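Trainee Dog Handler (Scent Detection) – 2 positions

Hivamen Detection Dogs is looking for two trainee handlers to join our team in Jamitier. We train and supply dogs which search warehouses, freight and ferry cabins for tobacco and cash. At present our kennel has six working dogs, mostly spaniels, and one retired Labrador who lives in the office.

What you will do
In the first part of the job you learn kennel work: feeding, cleaning, walking and keeping the health book of each dog. After this you will be paired with one dog and go through our handler course together. The course has 101 hours of practical search work and finishes with an assessment at our site in Wultar. When you pass, you start on client jobs together with a senior handler.

What we ask from you
– a full driving license
– good physical condition, you will be outside in all weather
– some experience with dogs, for example in a shelter, in sport or with hunting
– readiness to start early and to sleep away from home sometimes
Experience in security work is welcome but it is not necessary. Please tell us if you have an allergy to dust or hay.

What we offer
A permanent contract after the trial period, paid training, work clothes and boots, and a company van for client jobs. Handlers who live far from Jamitier can rent a room near the kennels. Your dog may stay with you at night once the two of you have passed the assessment.

How to apply
Send a short letter and your CV to Shakuntala Singhal, head of training, before 3 June 2023. Please write in the letter which dogs you have worked with and what you did with them. We invite suitable people for a trial day with the dogs, and travel costs for this day are paid.
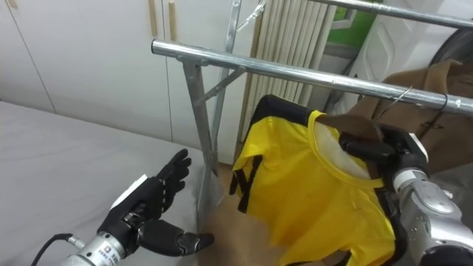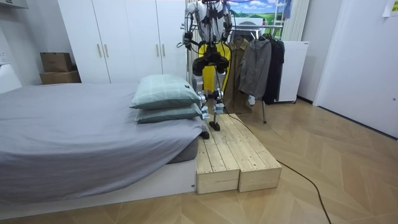 Yellow T-shirt on a hanger (first photo); humanoid robot at the foot of the bed (second photo)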